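The dining table is where everything lands in our house, and this October I finally decided to love it for that. Mail, toys, mugs, the box I swore I'd break down on Wednesday... it all ends up on the white tablecloth (yes, white, I know, I wash it constantly and I'd buy it again tomorrow!).

So I put on some music, made tea and started sorting. My friend Angharad swears by doing one corner at a time, and she's so right. I began at the tissue box end and just kept going, and I was having such a good time that I forgot about lunch!

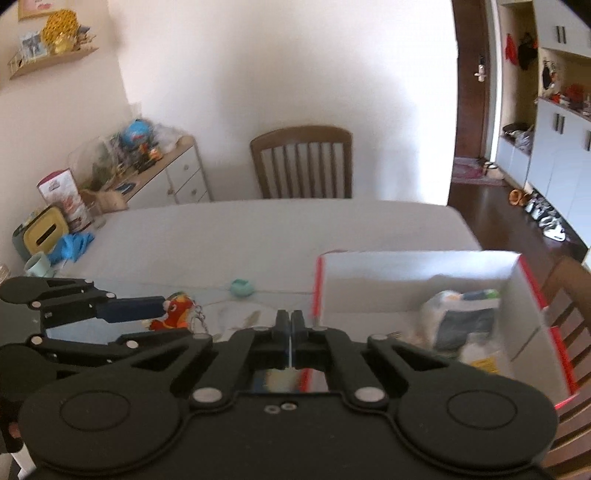
Mid-sort, with the little red and orange guy on his keychain keeping watch.

I'm keeping the open box with the red edges for now, because a sturdy white box is a wonderful thing and I have 400 plans for it. The pale green mug is going straight back to the kitchen. The low cabinet by the wall is next, and I can't wait! It has three drawers, and the top has turned into a second dining table, minus the dining. The plants get to stay up there, obviously. I think they'd look even better with a bit of breathing room, and maybe the blue round toy can move to the shelf.

More on the drawers next time. I'm a little scared of the middle one!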